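Standby Power for Rural Clinics – Progress Report
Prepared for Sandum by Vy Tăng, Dallunari
21 December 2025

1. Installations
Units are in place at 171 of the 200 sites funded under the current grant. The remaining sites are waiting on gas line permits, most of them in the Droria district. Blagoje Trajkovski has taken over permit follow-up and reports to me on the open applications.

2. Transfer switches
The switch firmware was replaced in September after repeated false starts during short voltage dips. The pickup delay is now set per site. Sites with older wiring keep the longer delay until their panels are inspected. 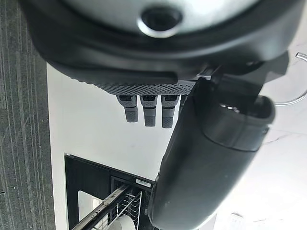
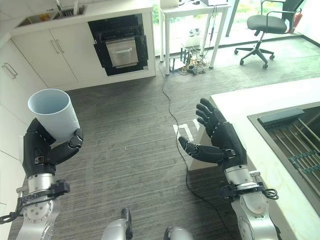
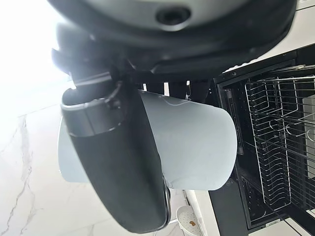
3. Run hours and fuel
Installed units logged 529 hours under load in the reporting period, not counting weekly test runs. Fuel use was within the contract estimate except at Mai, where the load schedule was wrong – two freezers had been left off the list. The schedule has been corrected.

4. Budget
Spending is on plan. Roughly $4000 moves from travel to spare batteries, within the limit allowed without prior approval.

5. Next period
Finish the permit backlog, inspect the older panels, and train local staff on manual transfer. A revised site list will follow with the next invoice.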